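Where the Clothes Go: A Study of One Bedroom
Final report, Household Spaces module
Pendo Waweru and Emiliano Carretero
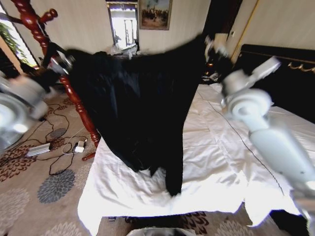

1. Why a bedroom

Our first proposal was a kitchen. Four other groups had also proposed a kitchen, so we were invited to think again. We chose the bedroom, and within it the question of what happens to a garment between being taken off and being put away. Most of the literature we were assigned treats this as a short interval. In Emiliano's case it has been known to last until August.

The module handbook asks for "a clearly bounded domestic task." Ours is folding or hanging large items in a room where the only big flat surface is the bed. We left out socks and underwear entirely. There are limits to what two people should have to discuss with a supervisor.

2. The room

The furniture that matters to this report is a bed and a coat stand. The bed has a white sheet and a black padded headboard with gold-colored trim, ornate enough that Pendo refers to it in our notes as "the opera house." The coat stand is tall, red, and wooden, with turned segments in the pole and short curved hooks near the top. It stands just to the left of the bed, close enough that anything with a wide hem has to be steered past it.

We inherited the layout and were told to leave it alone. We did leave it alone, apart from one afternoon when we moved the stand toward the door, discovered the door opened inward, and moved it back.

3. The garment

We worked with several items, but the long black one took up most of our time. It is either a coat or a robe. We argued about this for most of a week, and the data sheet still says "coat/robe." It is soft, so it folds over itself the moment it is let go, and it is very dark, so finding the armholes is done largely by touch and optimism. When it is held up by its top corners it makes a respectable curtain, with the lower part hanging in uneven folds and one narrow tail of cloth reaching lower than the rest.

That tail gave us our only real disagreement. Pendo held that the tail should be laid down first and the rest lowered after it. Emiliano held that the tail should be ignored until the end and tucked in. Both methods were tried, and both of us recorded our own as superior.

4. What we did

We logged 90 trials over the term. A trial began with the garment in a heap on the bed and ended when it was either folded in a shape that would fit on a shelf or hanging from the coat stand without sliding off. Anything that slid off within 10 minutes was entered as a failure, even if we had already left for lunch and felt good about it.

The sheet was smoothed flat before each session. We did not iron it. Someone at the interim presentation asked whether wrinkles in the sheet might affect the results, and we said we would look into that. We have looked into it, in the sense that we now mention it here.

5. Findings

Holding the garment up by two corners before doing anything else was worth the trouble. It shows which side is longer and lets the folds drop out under their own weight. Trials that skipped this step and went straight to flattening the heap tended to produce something we labeled "parcel."

Hanging was faster than folding, as everyone we told had already guessed. It also failed more often. Curved hooks are kind to a coat with a loop at the collar and much less kind to one hung by whatever part came to hand.

The bed is a better folding table than we expected, except for its height. Emiliano is tall and complained from the second session on. Pendo is not and did not.

Dark cloth on a white sheet has one advantage, since the outline of the fold is easy to check from across the room. It has one disadvantage, and we went through a whole lint roller finding out about it.

6. Problems

Our note-taking was uneven. Pendo wrote full sentences. Emiliano used abbreviations that he could no longer read by the time we came to type them up, and eleven entries are marked "FLB?" to this day.

We also began with no agreed definition of "folded." The one we eventually adopted (flat, square-ish, survives being carried to the door) came late enough that the early trials had to be scored again from memory.

7. If we did it again

We would use a second garment of the same size in a lighter color, agree on coat or robe before the first session, and test the hooks with a proper collar loop sewn in. Emiliano would like a higher bed. Pendo has asked that the report record her position on the tail, and it is in section 3.

Submitted July 8, 2025. The trial log is in the appendix, including the illegible entries.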